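The Bathroom Shelf

By the time the kettle clicked off, Seija Ahonen had recut the finger pads for the sixth time, and she loved these ones already! Thick gray stuff, ugly as a boot sole, with a scallop along the inside edge. She had named the pair of arms Flostico, after nothing, because it sounded like a circus act.

"Slow," said Châu from the stool, chewing a pencil. "You always start too fast."

"I start hopeful," Seija said, and typed the speed down to 7.

The shop in Diststead hummed around them. Somebody's lathe was running two bays over.

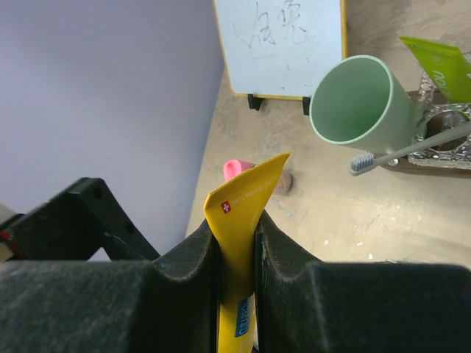 "It's holding!" Châu was off the stool. "Look at that, it isn't even squashing it."

Seija had her nose nearly on the table. All March she had dreamed of exactly this, a yellow tube of toothpaste standing straight up in the air. Her grandmother in Prusach had hands that shook too much for caps and tubes now, and on the phone she had said, send me your robot, then, and laughed for a good minute.

"Now the other arm," Seija said. "Let's do the small things. I want to see both of them busy."

"It's nearly midnight."

"So it's quiet! Best time." 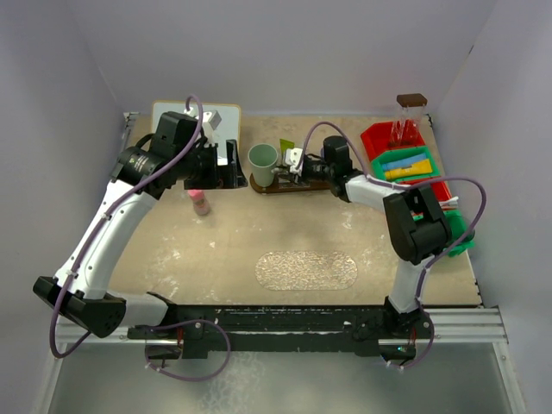
They ran it again, and then once more with the lights up. Châu wrote down wrist angles on the back of a parts receipt, and Seija talked the whole way through, to the arms mostly, come on, easy, a little left, oh you beauty.

At one o'clock she called Prusach, where it was already morning.

"Mummo," she said, "what color is your toothbrush?"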